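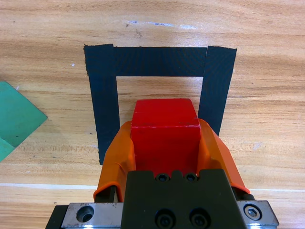

Red cube at the tape outline. Pale scuffs near the top.

26/11/2025

I put a target area on the small work table in September and have changed it enough times that the procedure is worth writing down. The purpose is simple. Colored cubes start out on the open wood and end up inside a black outline. Most of what follows concerns the outline and the table, because the cubes have given me very little to write about.

The table is a Sartori, bought used, with a top 894 mm wide. No paperwork came with it, so I can't give the species. The grain runs lengthwise in alternating light and dark bands, honey to tan, and there is a thin pale line across it that looks like a joint between two boards. I checked the line with a straightedge and could not get a fingernail to catch on it. Cubes slide over it without tipping, which was my only concern.

The first outline was masking tape. It was too close in tone to the lighter bands and hard to pick out under the desk lamp. The second was vinyl electrical tape. Contrast was good, but it stretched while I was laying it and crept back overnight, so every strip ended up short and the corners opened. The current one is Birdale cloth tape in black. The surface has a faint diagonal weave and reflects much less than vinyl. It does not cut as cleanly. Scissors leave a slightly ragged edge, and tearing by hand is worse. A fresh blade against a steel rule is acceptable, though my strips still vary in width along their length and I have stopped correcting them.

Layout: I mark the inside corners in pencil, 100 mm apart, and lay the strips outside the marks. Overlap at the corners, then press down with the back of a spoon. Measure the inside of the outline and ignore the outside, where the tape width is included and tells you nothing. Cloth tape also has some thickness. A cube pushed along the surface will catch on it, and a cube set down half on the strip will lean. Cubes need to be lifted over the edge and placed.

Removal is where the scuffs come in. I pulled an earlier strip fast, straight up, and then went after the adhesive with a dry scouring pad. The whitish marks near the far side of the top are from the pad. The correct method is slower: warm the strip with a hair dryer, pull it back flat along itself, and take off what remains with a little Olow oil on a rag. Wipe again with a clean rag and leave it overnight before retaping. I tried retaping after an hour once and the strip lifted at both ends. 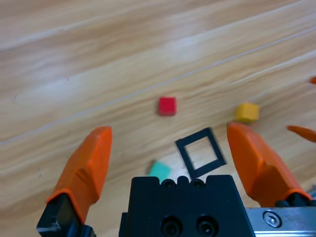
Starting positions made more difference than I expected. I had been setting the cubes out in a row, evenly spaced, and a row is easy to work through without looking. Scattering them, some close to the outline and some well out on bare wood, makes each move a separate problem. Color matters as well. Red is the easiest to find on this surface. Yellow sits nearest to the wood and drops out first when the lamp is turned low. The teal is fine in any light I have tried.

The cubes are a Lirkero set. I have not refinished them. The edges are slightly rounded, which helps when one has to be turned a few degrees to line up with the outline.

For the scuffs, the plan is 600 grit, dry, with the grain, and then one thin coat of oil. That means clearing the table and taking the tape off again, so I will do it when the present outline starts to lift. One corner is already going.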